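Workshop notebook, Gekness, novel in production
Tuesday, March 31, 2020

Third proof of "The Salt Register" came back from Grerier this morning as PDF. I am writing down what I changed and what I left, so that Merike does not have to guess when she takes over chapters 11 to the end.

Running heads

Author name on the left page, title on the right. In the second proof they were exchanged in part two only. The cause was a section break I put in by hand when Perrine Bouvier asked to have the part title on a right-hand page. The blank page before it was counted, but the master page was not told. I took out the manual break and used the paragraph setting "start on odd page." All heads are correct now until the end of the book. I checked them page by page and did not trust the preview.

The head must not appear on the first page of a chapter. It still did in chapter 6. Fixed.

Hyphenation

This took most of the day. The rule we agreed with Mireille Pons was: no more than two hyphens one under the other, and no hyphenated word across a page turn. The program respects the first rule but not the second. I searched the right-hand pages by eye and found these:

"har-bor" at the end of chapter 2
"Octa-vie" in chapter 4 (a name, should never be broken in any case)
"under-taker" in chapter 9, which reads very strangely when you turn the page and the taker is alone

For the first and the third I changed the tracking of the paragraph by a very small amount, minus 10 on one and minus 5 on the other. I do not like to do it but it cannot be seen in print size. For names I made a character style, "no break," and applied it to all names of persons. Merike, please use the same style and do not make a new one. There are already too many styles in this file and I don't know what half of them do.
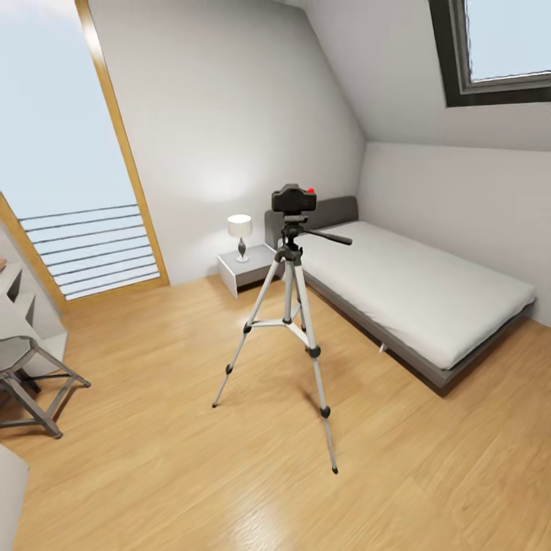

Letters inside the story

Still open. The author has the grandmother's letters in italic, and the longest of them goes on for 14 pages. Thibault Leblanc read it in the second proof and told me that his eyes were tired after page three. I agree with him. I tried three settings:

a) Italic as in the manuscript. Beautiful for a short letter, hard for the long one.

b) Roman, same size, indented on both sides. Clear, but it adds two pages and we then go over the last signature.

c) Roman, half a point smaller, indented left only, with one empty line before and after. No added pages.

I prefer (c). The short notes of one or two lines can stay italic inside the paragraph. Perrine must decide this with the author, I only send the samples. I sent them at lunch, same passage three times so that the comparison is fair. No answer yet.

One problem with (c): inside the letters the grandmother underlines words, and in the italic version this became roman. When the letter is roman, these words must turn to italic again. I found 20 of them. If we choose (c) somebody has to go through with the manuscript on the side, since search will not find words that look the same as their neighbors.

Paper

Gaetano Sorrentino wrote from Grerier. The cream stock we wanted is not sure for our dates, and he offers Ranasinghe in the same weight, a little whiter. He has put 40 sheets to one side for us to try. My worry is the thickness, not the color, because the spine on the cover is already drawn. I asked him for the bulk figure. Until I have it, nobody should touch the cover file, please -- also not "only to move the logo."

Publication stays in July for now. Perrine says we continue as if it is fixed.
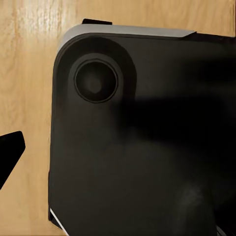 Black rear panel, rounded corner, pale wood grain.

Small corrections taken in today

Chapter 1, the ship is "the Prorkeo" everywhere, with the article. Two places had it without.
Chapter 3, "gray" and "grey" were mixed. All gray now.
Chapter 5, closing quotation mark missing after "if he comes."
Chapter 8, the uncle is left-handed at the start and signs with his right hand at the end. I did not change it. Query to the author in the margin.
Copyright page, the year was right but the line for the cover designer was missing.

For Merike Eglītis

Your part starts with the file ending in "proof3_b," not "_a." The "_a" file has the old running heads and I keep it only until tomorrow. When you find a bad line at the foot of a page, first try to change the paragraph before it, and write it in the list with page and line. I would like to send everything back to Gaetano in one package.

Not done: page numbers in the contents, dedication (text not received), and the epigraph, for which we still wait for the permission.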